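How to get candle wax out of a shirt, a tablecloth or whatever else you were wearing at the time

Filed under: Household, Stains, Regret

Every winter our street holds a supper on a Saturday in November, and every winter somebody leans across the cheese. Wax is one of the kinder stains, as long as you leave it alone until it has gone hard. Most of the damage I have seen was done by people with a damp napkin and good intentions.

What you need

A blunt knife or an old bank card
Ice cubes in a plastic bag
Plain kitchen roll, with no printed ducks on it
An iron
Washing-up liquid
Patience, or the radio

Step 1. Let it set

Take the garment off if you can do so without becoming the evening's main topic. Lay it flat and put the bag of ice on the wax for 16 minutes. Fifteen would do, but my oven timer sticks. If there is room in the freezer, put the whole thing in there and go to bed.

Step 2. Crack and lift

Bend the cloth under the wax so it snaps, then slide the card beneath the pieces. Work from the outside in. Don't use your thumbnail on anything knitted. You will pull a thread, and then you'll have a hole with wax round it.

Step 3. Iron it out

Put 4 sheets of kitchen roll under the mark and one on top. Set the iron to low, no steam, and press for a few seconds at a time. The paper goes see-through as it takes up the wax. Move to a clean bit and go again until the paper stays dry-looking. If you leave the iron on one spot while you answer the door, you need a different page, probably the one on scorch marks.

Dark cloth is a pest here, as the last greasy shadow hides until daylight. Hold the material stretched out near a window before you decide you've finished.

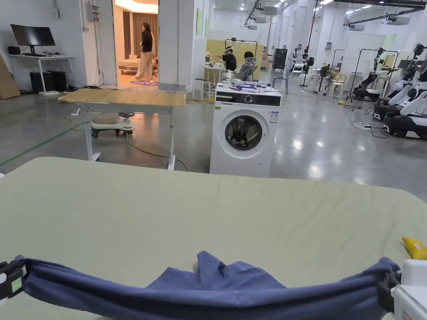
Unnur Bisgaard wrote in to say that I have the order wrong for coloured candles, and that the washing-up liquid should go on before any iron comes near it, or the heat will drive the dye in for good. She lost a pale linen skirt to a red Drasden dinner candle that way. I tried it her way on an old pillowcase and I'm sorry to report that she has a point. So: white or cream wax, follow the steps as they stand. Red, green or that murky purple, do step 4 first, let it dry, then iron.

Step 4. Deal with the grease

Rub a drop of washing-up liquid into the back of the mark with your finger. Leave it for ten minutes and rinse from the back as well, so that you push the stain out the way it came in. I have also tried the Wiriya stain bar, which smells of pears and did much the same job for rather more money.

Step 5. Wash

Use the warmest wash the label allows, with your usual powder. Don't tumble dry until you have looked at the spot in good light. A dryer will set anything you missed, and you'll be wearing it as a badge from then on.

What not to bother with

Boiling water poured from a height. It works on sturdy cotton, and it also works on feet.
Brown paper. Fine if you have some. I haven't seen any since school.
White spirit. It shifts wax, but the shirt will smell like a shed until spring.

Silk, velvet and anything belonging to your mother-in-law should go to the cleaner's. Tell them it's wax, and tell them what colour the candle was.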